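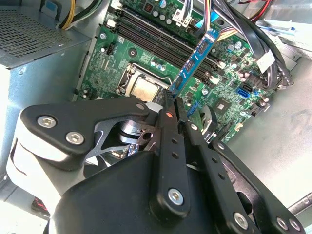 Josefina Farías wrote that the desktop had beeped at her again, three long beeps and then nothing on the monitor, and could somebody please tell her whether it was worth saving or whether she should start moving her files to the laptop. She added that it had been perfectly fine until the office was rearranged, and that she had already tried a different wall outlet and a different monitor cable.

Hi Josefina, and thank you for writing all of that down, it saves a lot of back and forth! Please don't start moving anything yet. Your files live on the drive, and beeps like these come long before the computer ever gets around to looking at the drive. On most older desktops a repeating beep with a blank monitor means it can't find memory it likes, and the memory is a part we can take out, look over and put back without much fuss.

I have the case open on its side with the power cord out. I held the power button in for a bit after unplugging, to let go of whatever charge was left. If you ever do this at home, please do the same, and touch bare metal on the case before you reach for anything green.

What I have tried so far, in the order I did it:

Started it as it came to us. Three long beeps, pause, three long beeps. Same as you heard.

Took the memory out completely and started it. Still beeps, which is what it ought to do with no memory at all, so the board is at least awake and complaining properly.

Put one module back in the slot nearest the processor, pressed until the clips closed by themselves. It started, and your login page came up. I left it running for 20 minutes and it behaved.

Added the second module in its old slot. Beeps.

Moved the second module to the slot where the first one had worked. It started again. So both modules look healthy to me, and I am now suspicious of that other slot, or of some dust in it. I will clean it out and try again before I say anything final.

Status: waiting on technician
Assigned to: Cristóbal Domínguez 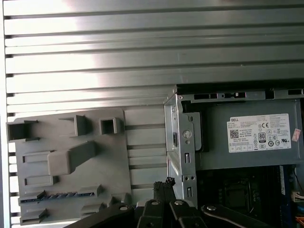
Andance Office Services — Desktop Repair Desk

Update, 6 October 2018

Good news, Josefina, mostly. I blew out the slot with canned air (outdoors, my shirt thanks me) and went over the module's contacts with a lint-free cloth and a little alcohol, let everything dry, and put both modules back. It started on the first try. I shut it down and started it 4 more times, with the cord pulled in between, and there were no beeps at all.

While the cover was off I also looked at the power supply, as you had mentioned the outlet. The voltages are where they should be under a light load, and its fan turns freely and quietly. I pushed each of the power plugs home again and found the big one to the motherboard sitting a little proud on one side. I can't promise you that had any part in this, but moving a computer across a room can tug on things, and it cost me nothing to press it in.

I am running the long memory test overnight, and if it comes back clean I will close the case and bring it up to you on the Gaete cart. If the beeps return after that, I would rather order a board from Trusby than keep cleaning a slot that has gone bad. You would keep your drive and both modules either way, so nothing of yours gets lost.

Two small favors. Please keep the tower off the carpet when it goes back under your desk — even a shelf or a couple of bricks will do — and leave a hand's width behind it for the air to get out. And would you check whether the Fodeo backup has been running? The last one I can find is from March, and I would sleep better if there were a newer one.

Reply from Josefina Farías:

Oh, what a relief, thank you! I have found a low shelf for it. The backup was switched off, I have no idea since when, so I'll turn it on the minute the computer is back. No hurry on the cart, I can manage with the laptop until the test is done.

Status: on hold, memory test running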